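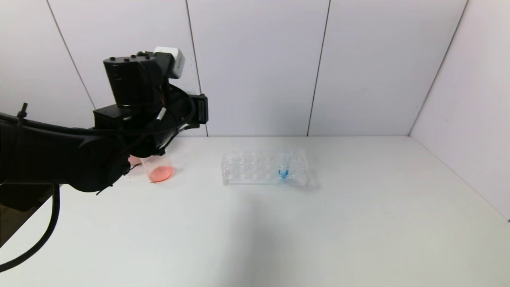

Figure 3. The Zorkside bench: arm with gripper, plastic cup and clear test tube rack.

4. Handing over the pouring bench

4.1 Setting and staff

The Kowalchuk laboratory in Zorkside prepares colored reference liquids for schools and for firms that check dye strength. Before the change, technicians filled the tubes by hand at two benches. A full order was 300 tubes. One person poured, a second person read the level against the marks on the tube and wrote it down, and the two swapped places when the pourer's wrist got tired. Most of the technicians we interviewed described the work as easy to learn and hard to keep doing well after lunch.

The Arkden cell took over one of the benches in September. It was set up for small transfers between a cup and tubes standing in a rack. The other bench was kept for hand work, mainly short orders and any liquid that the laboratory had not handled before. No one lost a position during the study period, but one vacancy on the preparation team was left open, and several people brought this up without being asked.

We used three sources: shift logs, interviews with the preparation team, and our own notes from the bench. The logs cover 3128 tubes from both benches. Interviews were held in the break room and took place during paid hours.

4.2 What moved and what stayed

The pouring itself moved to the arm. Almost everything on either side of it stayed with people. Technicians still mixed the liquids, rinsed the cups, placed the rack and took it away. They also chose the order of colors, which mattered more than the planning documents had assumed. At the hand bench a technician would start with the palest liquid out of habit. The cell's job list had no such habit in it, and for the first weeks the order followed whatever had been typed in.

Rack placement became a task of its own. Clear plastic against a white tabletop is hard to see from some angles, for people as well as for cameras, and the team ended up agreeing on a fixed way of setting the rack down. They wrote this on a card and taped it beside the supply shelf. The card was revised twice. In its last version it also said which end of the rack to fill first and where to leave the cup.

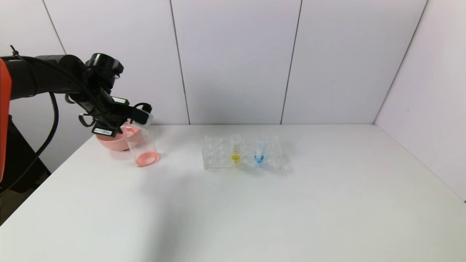 4.3 Watching as work

Job descriptions issued before the change listed "supervision of the cell" as a minor duty. In practice it took up a large part of the shift. A technician would begin a job, walk to the hand bench, and then come back to look whenever the cup was lifted. Asked why, one said that a spill at the arm was still her spill when the shift log was signed.

Views on this differed by experience. Longer-serving staff found watching more tiring than pouring. Newer staff liked it, and some used the time to catch up on records. Both groups said that they talked less during the shift. The old way of working put two people side by side with one rack between them, and much of the informal training had happened there. New hires now learned to read a level from a sheet and a short session with the team lead.

Stops were recorded in the log with a free-text reason. Of these entries, 92 gave a reason that we could code. The largest group concerned the position of the rack or the cup, followed by jobs started with the wrong liquid listed. Faults in the arm or gripper formed a small group, although they took the longest to clear and usually meant a call to Arkden.

4.4 Checking the level

Reading the level remained a human task throughout. The graduation marks on the tubes are fine and dark, and staff preferred to lift each tube out and hold it at eye height.

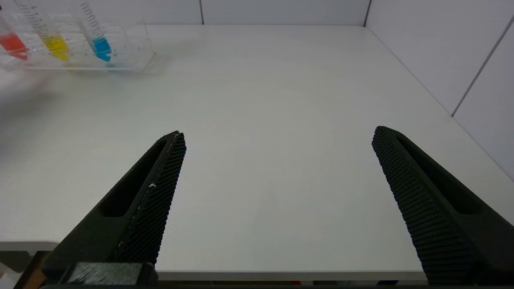
Under the old arrangement, the reader could ask for a little more liquid and get it at once. With the cell, a low tube was set aside and topped up later at the hand bench. This created a small queue of unfinished tubes that did not exist before, and the Romesum order system had no status for them. The team marked them with a strip of tape on the tray. When we left the site, the tape was still in use, and the request for a new status field was open.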